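Ticket: Zoltero Teleop, Greifersignal in der Aufzeichnung versetzt
Status: wieder geöffnet
Priorität: mittel (unsere Einschätzung: hoch)
Projekt: Buno, Tischaufbau mit zwei Armen
Gemeldet von: Clokska, Labor

09:40 Ticket wieder geöffnet

Die Schließung mit dem Vermerk "Bedienfehler, Schulung empfohlen" akzeptieren wir so nicht. Der Fehler tritt mit der neuen Version weiterhin auf, auch bei Leuten, die seit Monaten fernsteuern. Aufgabe unverändert: Packung aus dem Korb nehmen, auf dem Tisch ablegen, Tuch liegen lassen. 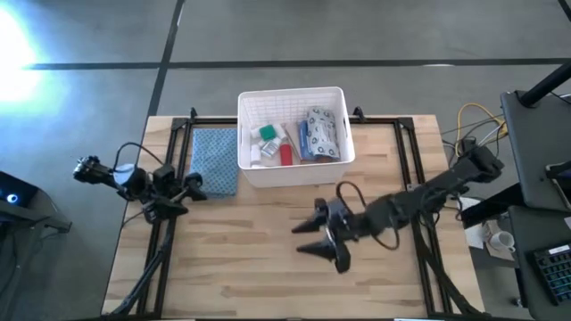
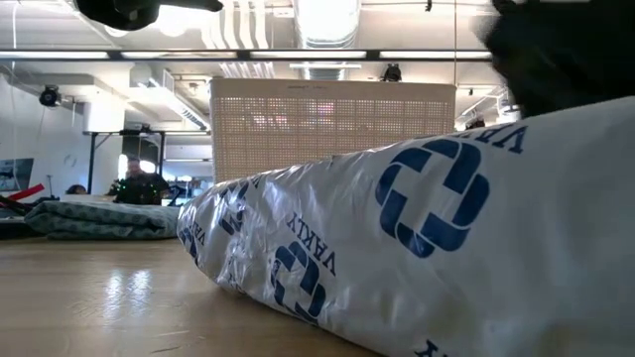
Der Kanal gripper_cmd läuft in den Aufzeichnungen den Gelenkwinkeln hinterher, und zwar in jeder Episode anders. Bei 30 Hz Abtastrate wäre ein fester Versatz von einem Bild lästig, den könnten wir herausrechnen. Wir sehen aber Episoden ohne Versatz und dann wieder welche mit fünf oder sechs Bildern. Bei festen Schachteln fällt das beim Abspielen kaum auf. Bei einer großen, weich umhüllten Packung wie der weißen mit dem VAKLY-Aufdruck schon: Schließt der Greifer in den Daten zu spät, ist die Hand rechnerisch längst unterwegs, und der Nachahmer lernt, ins Leere zu fahren. Dass man das "mit mehr Daten ausmittelt", wie in der letzten Antwort stand, glaube ich erst, wenn ich es sehe.

Umgebung:
Zoltero Teleop, aktuelle Version, Standardprofil "bimanual"
Greifer und Treiber von Björklund, beide Arme gleich konfiguriert
Kameras am Handgelenk und fest am Tisch
Aufzeichnung auf lokale SSD, kein Netzlaufwerk

Bestand im Datensatz: 2.372 Episoden. Davon haben wir 65 von Hand durchgesehen, Bild für Bild gegen das Kameravideo. Für eine Statistik ist das wenig, für die Aussage "kommt vor und streut" reicht es.

10:15 Antwort Support

Danke für die Rückmeldung. Bitte prüfen Sie, ob die Bediener den Griff ruckartig auslösen. Schnelle Eingaben werden vom Glättungsfilter verzögert weitergegeben. Das ist vorgesehen. Bitte außerdem die Beleuchtung prüfen, Reflexe auf glänzenden Verpackungen können die visuelle Zuordnung stören.

10:50 Clokska

Zur Beleuchtung: Ja, die Folie spiegelt, die Tischplatte auch. Mit dem Zeitstempel eines Motorbefehls hat das nichts zu tun. Der Befehl wird aus der Eingabe gebildet, da schaut keine Kamera hin. Bitte solche Textbausteine weglassen.

Zum Filter: Wo steht, dass er vor der Aufzeichnung sitzt? Im Handbuch heißt es, gespeichert werde "die Rohvorgabe". Wenn geglättet wird, ist es keine Rohvorgabe. Und ein Filter mit festen Parametern erklärt mir nicht, warum zwei gleich langsame Griffe verschieden versetzt sind.

11:30 Clokska, Versuch 1

Glättung im Profil auf 0 gesetzt, Dienst neu gestartet. Zehn Griffe rechts, zehn links, absichtlich langsam. Rechts Versatz zwischen null und fünf Bildern. Links durchgehend null.

Das hat mich gewundert, also den linken Arm noch einmal mit schnellen Griffen gefahren: wieder null. Von jetzt an halte ich jede Erklärung, in der das Wort "Bediener" vorkommt, für erledigt, denn es war jedes Mal dieselbe Person am selben Steuergerät.

12:05 Antwort Support

Könnte ein defektes Kabel am rechten Arm vorliegen? Bitte tauschen.

13:20 Clokska, Versuch 2

Kabel getauscht, keine Änderung. Dann die Zuordnung getauscht, der linke Arm hängt jetzt am Port des rechten. Der Fehler wandert mit dem Port. Der rechte Arm ist sauber, der linke streut. Am Greifer liegt es damit nicht und am Kabel auch nicht.

14:10 Clokska, Versuch 3

Im Treiberlog gefunden: Der Puffer für den zweiten Port ist auf 2.000 Einträge eingestellt und wird blockweise geleert, der erste Port schreibt sofort. Der Zeitstempel entsteht offenbar erst beim Leeren. Wert auf 1 gesetzt, Versuch 1 auf beiden Seiten wiederholt, Versatz überall null.

Vorbehalt: Das waren kurze Fahrten an einem Nachmittag. Ob es bei langen Aufnahmen hält, weiß ich nicht, und ob der kleine Puffer an anderer Stelle Einträge verliert, auch nicht.

14:45 Antwort Support

Freut uns, dass das Problem gelöst ist. Dürfen wir schließen?

15:00 Clokska

Nein. Offen sind:

1. Warum haben die Ports im ausgelieferten Profil verschiedene Puffer?
2. Lässt sich der echte Zeitpunkt in den alten Episoden rekonstruieren? Falls irgendwo noch die Empfangszeit mitgeschrieben wird, brauchen wir das Feld und ein Skript. Neu vorführen werden wir den ganzen Bestand sicher nicht.
3. Bitte im Handbuch richtigstellen, was "Rohvorgabe" heißt.
4. Den Vermerk "Bedienfehler" aus dem Ticket entfernen.

Bis zur Antwort auf Punkt 2 sind alle Episoden vom zweiten Port bei uns für das Training gesperrt.

16:30 Antwort Support

An die Entwicklung weitergegeben. Status: in Bearbeitung. Punkt 4 ist erledigt.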